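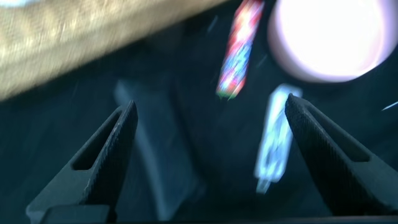

Second week on the sorting tables

May, 9:30 at night, feet up, tea going cold

Okay, so I survived another one! I was on the baskets again today, which I don't mind at all (I'd rather have the baskets than the phones). Eight hours of it minus lunch, and I came home and caught myself lining up the stuff in my own fridge door.

The big talk at break was the Grevness project and what it's going to mean for us. Grevness is the returns line over at the Kustberg building, and the plan is to have the arms doing the mixed baskets there by fall. Mixed baskets are the ones I used to do by hand, all day, back when I started. 706 items was my best shift ever and I bragged about it for a month. Now my job is to set out the table, watch the arm go at it, and write down where it gets stuck. It's so much easier on my back, I can't even tell you. But I do miss having a number at the end of the day that was mine.

What I do like is the setting out. You'd think it would be nothing, just dump things in a basket, but there's a knack to it. The food goes in one and the bathroom-and-purse kind of stuff goes in the other, and then you leave something out front by the bowl. 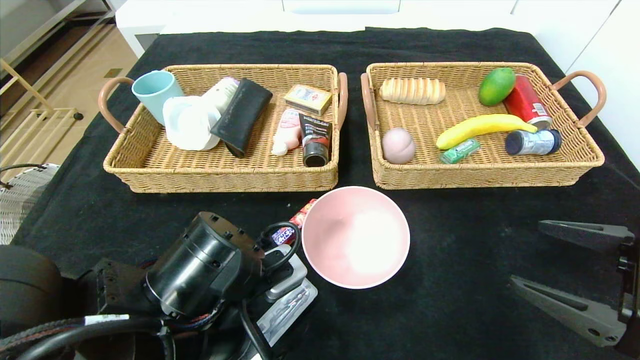

And you can't make it too tidy, or the thing learns to live in a tidy world, and customers do not send back tidy baskets, believe me. I once opened a return at Condcombe with a half-eaten sandwich in it. So I lean things on each other and lay things on their sides, and I get weirdly picky about it. I moved one little box 2 times this morning before I was happy!

The pay thing is still up in the air. Those of us on the tables got moved to a new grade called Wu (it's after the building, don't ask me) and it's supposed to come with a bump, only it hasn't shown up on my stub yet. I'm going to ask again. The packing side is more nervous than we are, and I get it. They've been told no layoffs this year, and everybody heard the "this year" part loud and clear.

The quiet is the part I didn't expect to mind. The old line was loud and we yelled jokes over it all day long. Now it's motors, and me with my clipboard, and I end up talking to the arm under my breath. Come on, buddy, little to the left.

Anyway. Locker 810 is sticking again, need to bring the WD-40 in. And buy bananas, real ones.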